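Search this site Search Go

Course handout 4
Surfaces, Edges and Light: Reading a Plain Room
Drawing and Visual Studies, first year
Instructor: Karabo Mabuza
Revised 2 Aug 2025

Bring this handout to both studio meetings. The reading in the course packet (the Akl chapter on tone) should be done before the first one. If you missed the session on line weight, get the notes from the shelf in the Riswood studio and look through them beforehand.

1. What this unit covers

The first three units dealt with outline, proportion and the picture plane. This unit deals with large plain areas: tabletops, walls, floors, doors, ceilings. Most beginners leave these until last and fill them in with one flat tone. The result is a drawing where the objects look solid and everything between them looks like blank paper.

A plain surface has very little to draw, so what is there matters more. There are three things to record. One is where the surface stops. Another is the direction it runs in relation to your eye. The last is how its tone changes from one part to another. We take them in that order.

2. Edges

A rectangular table is rarely seen as a rectangle. From most seats in the room, two of its edges will slope, and often all of them will. Students tend to correct the slope without noticing, because they know the table is square. The usual sign of this is a table that seems to tip forward and would drop its contents in your lap.

Measure the angle before you draw it. Hold the pencil at arm's length, line it up with the edge, and carry the angle down to the paper without turning your wrist. Do this for each edge separately. Do not draw one edge and guess the rest from it.

A corner gives you the meeting of two edges, and the angle between them on the page can be much wider than a right angle. Looking down steeply on a table, a corner may open out into a blunt point. Draw it as wide as you measure it.

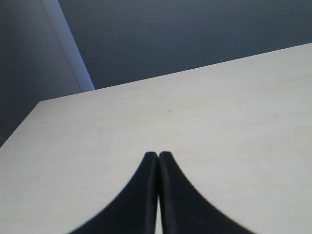 Fig. 1. Tabletop seen at a steep angle. Compare the long far edge with the short left edge.

Long edges need more care than short ones. An error of a few degrees hardly shows on a short line, but carried across the whole sheet it puts the far end well off. Mark both ends lightly first, check them against something upright, and then join them. Use the shoulder for the stroke and keep the wrist still. A ruler is not allowed in this unit.

3. Tone across a flat surface

Cover a sheet of white paper with another sheet that has a hole punched in it. Move the top sheet around and look only at what shows through the hole. The white changes. It is lighter near the window and duller away from it, and it picks up color from whatever is nearby. The same thing happens on a table, usually more strongly.

Pale surfaces are the hardest. The full range from lightest to darkest may cover only two steps on your nine-step scale. You have to keep the steps small, and you have to decide early which part of the surface is brightest so that you can leave it alone. Common mistakes:

- shading evenly from one side to the other without checking whether the light does that
- making the near part darkest out of habit
- smudging with a finger, which leaves grease and makes the tone patchy
- outlining the surface in a hard dark line, then shading up to it

On the last point, the edge of a table against a wall is a change between two tones. If the two tones are right, no line is needed. Where they are nearly the same, let the edge get faint.

4. Warm and cool

We work in two chalks for this unit, one warm gray and one cool gray, on toned paper. Grutell paper is in the supply cabinet. If you buy your own, ask for a mid tone with a slight tooth. Vondier chalks are soft and break easily, so keep them in the tray.

Warm and cool are only meaningful side by side. A beige table looks warmer against a gray-blue wall than it would against a brown one. The wall looks bluer for the same reason. Set down a small patch of each next to each other before you cover any large area, and adjust the patches until the relation is right.
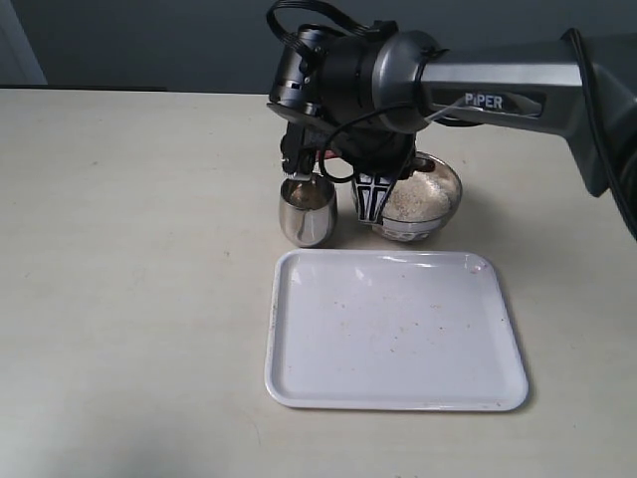 Fig. 2. Pale beige tabletop against a muted gray-blue wall.

5. Exercises

Exercise A. Choose a table and a seat. Draw the edges only, with no shading and nothing that stands on the table. Spend 28 minutes on it. Then move your chair to a different side and draw it again on the same sheet.

Exercise B. Using both chalks, draw the place where a table meets the wall behind it. No lines. Minimum size is half a sheet.

Exercise C. Copy one wall area from the 1888 interior in the packet. Leave out the figures and furniture. Write the brightest and darkest steps in the margin.

Hand in A and B together. C goes in your sketchbook and will be checked at the February review. Late work goes in the box outside room 3512 with your name on the back.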